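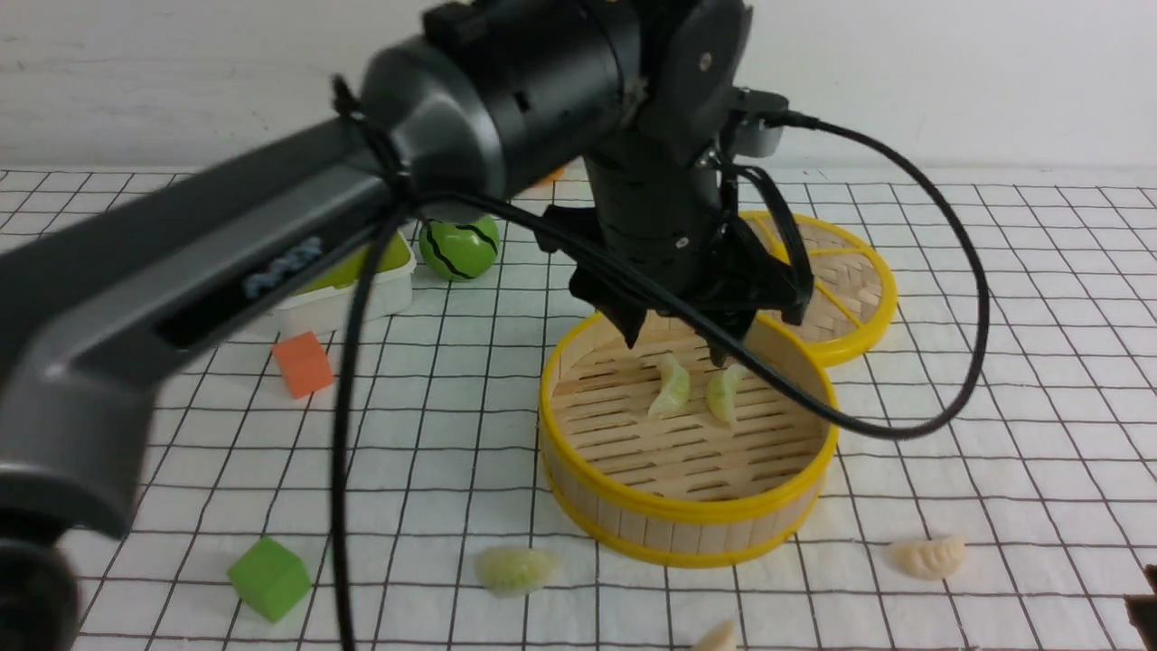

*Packing task at Pennington, head view. Cable loop crossing in front of the gripper.*

**Ticket 2896 -- protective stop over the steamer basket, wrist joint**
**Site:** Pennington bench
**Controller:** Bistura
**Status:** open (see bottom)

Hi all, me again! I'm reopening this because the stop we thought we'd killed in July is back, and it's worse now because it happens with the fingers down inside the basket.

Quick version: the arm goes down to pick or place a dumpling, gets most of the way, and then the Bistura controller throws fault 1598 (external force on wrist) and everything locks. No crunch, no squashed dumpling, nothing I can hear. It just quits. I clear the fault, back off by hand, start over, and it may run fine for a good long stretch or do it again on the very next move. Super annoying, and I don't love having to reach near the fingers to sort things out, so please treat this as a safety ticket too and not just a "robot is grumpy" ticket.

### What I tried, in order

**9:10 am** -- Cold start, homed, no load on the fingers. Ran the free-air cycle well above the mat. Clean.

**9:25 am** -- Same cycle but with the real descent into the basket. Fault on the way down. The log has the force reading climbing for 700 ms before the stop, so it's a slow push and not a bump. I'd expect a sharp spike if we were hitting the bamboo rim.

**9:40 am** -- Moved the whole steamer over a bit in case we were brushing it. Same fault. Moved it back.

**10:05 am** -- Wondered if the wrist camera was giving us a bad height. The mat has ripples in it and the grid lines wobble where it puckers, and the height estimate leans on those lines. So I jogged over toward the side with the green foam cube and had a look through the wrist view.

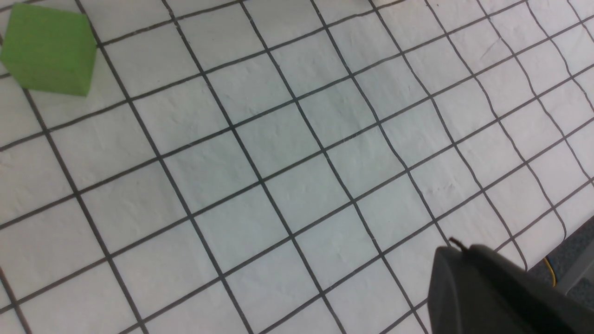

*Wrist camera, green cube at upper left. Mat edge lifting beside the gripper.*

The ripples are ugly, and the edge of the mat curls up over beside the gripper, so I do want a new mat. But I put a ruler down in several spots and compared it to what the software believed, and the height was good everywhere I cared about. If the camera were fooling us, I'd also expect the fault to show up when we pick off the open mat, and I haven't had a single one there. So I'm crossing the camera off. (Yes, I know I blamed the camera last time too. I'm learning.)

**10:30 am** -- Re-taught the payload. The old entry was still the one from the Lorkton fingers, which are heavier than what we have on now, and I got excited for a minute. Fixed it, saved it, rebooted. Next descent was fine, the one after that was fine, the third one faulted. Payload was wrong and needed fixing, but it isn't this.

**11:15 am** -- Dropped the descent speed to 30 percent. The fault still comes, only later in the move, at what looks like the same wrist angle. That got my attention! Speed changes, angle doesn't. I went back through the earlier faults and wrote down the wrist angle for each, and they bunch up really tightly.

**11:50 am** -- Parked the arm out of the way and reset the layout so I'd be testing against the same thing every time: green-tinged dumplings across the back, the whiter ones in front, lid behind the basket. Sent the layout shot to support along with the log and the angles, and asked whether anything besides contact could make the wrist think it's being pushed.

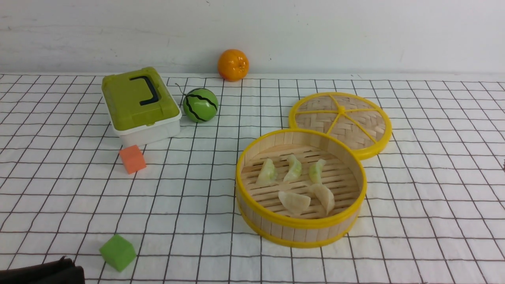 Zaromari came back before lunch and said the numbers read like a cable under tension. Their reply, pasted straight from the thread:

> Please check the slack in the external cable with the wrist turned to the angle where it faults, not at home. A loop that looks generous at home can go tight once the wrist rotates, and the joint can't tell a pulling cable from a hand. Check the last zip tie before the wrist first. Don't raise the force limit to get around it.

OK so, fair. I had been about to raise the force limit. I did not raise the force limit.

**1:20 pm** -- E-stop in, then turned the wrist by hand to the fault angle. I could feel the cable go tight before I got there! The zip tie nearest the wrist was holding it firm, so all the turning had to come out of the loop, and at that angle the loop had run out. At home it droops and looks perfectly happy, so of course I never suspected it.

**1:45 pm** -- Snipped that tie and put a looser one on so the cable can slide through. Turned the wrist through its whole range by hand with the e-stop still in. No tight spot.

**2:10 pm** -- Back to powered moves, slow speed, going for the right-hand dumpling in the back row, the one that faulted most often this morning. 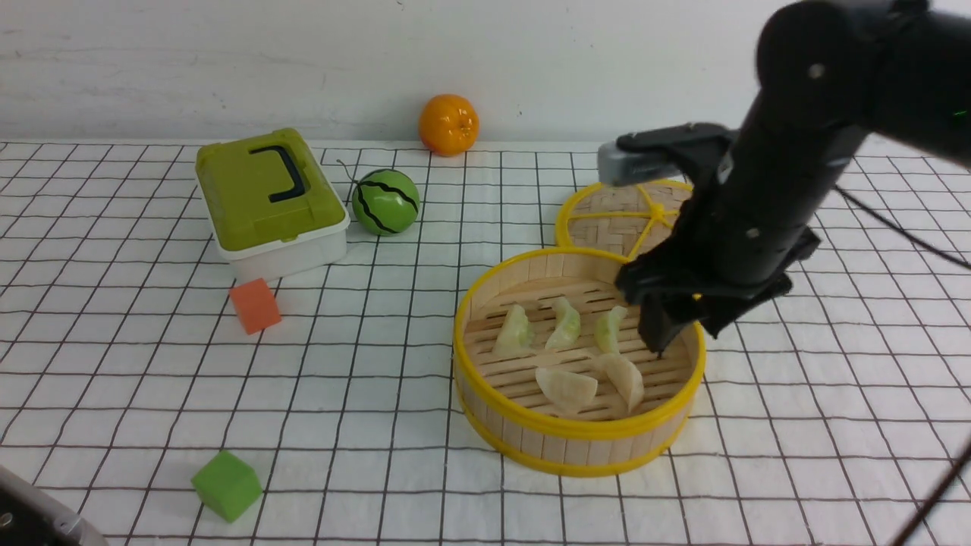 I kept one hand on the e-stop and watched the force value the whole way. It stayed flat on that descent, and on all the repeats I did after it. Then I went back up to normal speed and it stayed flat there as well.

I'm not closing this yet -- with slack comes a new worry, which is the cable swinging low enough to catch the basket rim or a finger. I'd much rather have a nuisance stop than a snag that drags the basket along with it.

### Still to do

- [ ] Proper cable guide at the wrist. Zaromari is sending a drawing.
- [ ] Check the jacket where the old tie was clamped. I saw a shiny spot and want a second pair of eyes on it.
- [ ] Flatten or replace the mat (separate ticket, but I'm putting it here so I don't forget).
- [ ] Delete the Lorkton payload entry from the saved list.
- [ ] Full shift at normal speed with force logging on.

Until the guide is on, please don't run this cell unattended, and hit the e-stop before you reach in, even if the screen already says stopped. If you get a 1598 after my 1:45 change, write down the wrist angle before you clear it and add it to this ticket. The log only keeps the force trace, and I had to dig the angles out of a different file.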